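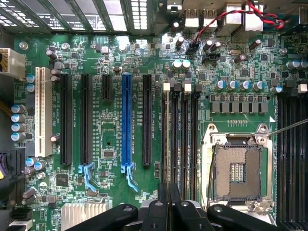

5. Working Over an Open Board

Please take your time with this part, even if you've set up a Zorkudel cell before (we still read it through ourselves!).

1. Clip the ground strap to the bench before you touch anything.
2. Set the speed limit to 5 percent and leave it there for the first pass.
3. Bring the gripper down in small steps, stopping well above the memory slots.
4. Check that raised levers and open latches are clear of the path.

Caution: Never let the fingers cross an open socket. Those pins bend very easily.

Note: Grip settings are on page 64.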